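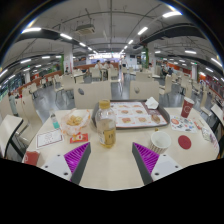

Feven Hailu reckons we'll never get 634 people walking backwards round Skirnelby harbour at once. Says half of them will fall in.

Well we've got 200 signed up already Feven so there

634 is the number to beat btw. Everyone has to do the full lap, backwards, no turning round. Looking over your shoulder is fine – I checked

Start is by the old lifeboat ramp, wristbands from 9. No wristband no count, sorry, even if your my mum

Potcombe lot are bringing a coach! Almost 30 of them. Lamesstead running club still "thinking about it". Come ON Lamesstead

Need 6 more stewards for the cobbled bit. You get a bib and a whistle. Message me or Thenmozhi Subramaniam

Someone asked about dogs. Dogs can come but they don't count and they can face whichever way they like

Prams ok if you pull not push. Wheelchairs very welcome, route is flat apart from the cobbles and theres a ramp round those

Sign up closes October 5, 2018 at midnight. Form's on the harbour page, takes two mins

Right, off to practise. Did the car park last night and only hit one bollard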